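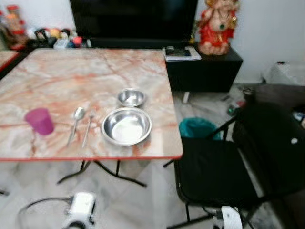 Setting up a supper club on a small budget
Speaker notes, Darius Grecu

Start with the money, since people always ask. My first year of suppers at Mallow cost 1,721 dollars before I sold a seat. Most of that was the kitchen rental and the insurance. Dishes and tables were the small part.

Say where the room was: the old Diekmann print shop, ground floor, one sink. Pause for anyone who knows it.

Menu. Keep it to 4 courses at most. I tried 5 in August and we were still serving at eleven at night. Soup, a main, a salad, something sweet that can be made the day before. Tell the lentil story here if there is time — if not, skip to tickets.

Tickets. Sell in advance. Take the full price, not a deposit. I took deposits for two suppers and lost money on both. Refunds up to three days out, then the seat is theirs to give away. Put that on the booking page in plain words and you will get fewer emails.

How many seats. We can fit 33. I stop lower than that when it's raining, as the coats take up the end of the room. Ask the audience what size room they have in mind, take two or three answers.

Tables. Folding tables are fine. Check the legs lock before you load anything on them. Wipe-clean tops save you the laundry, and a cloth can go over them for a birthday. Plastic cups for water, real metal forks and spoons. Guests notice a flimsy fork far more than they notice a cup.

Seating. Long rows get people talking. Leave one small table for the couple who would prefer to sit alone. There is one every time.

Help. Two people in the kitchen and one on the floor. Pay them. I paid in dinners at first and they stopped coming, which was fair.

Permits. Rules are different in every county, so don't quote mine. Tell them to call the health department before signing a lease. Mention the food handler course — it took me one afternoon.

Slide with the shopping list. Leave it up for a minute so people can copy it down.

Questions. If someone brings up wine, say I let guests bring their own and checked with the insurer first. Finish by ten to four, the next speaker needs the laptop.

Contact: Mallow Suppers, c/o Darius Grecu | © Mallow Suppers | Back to top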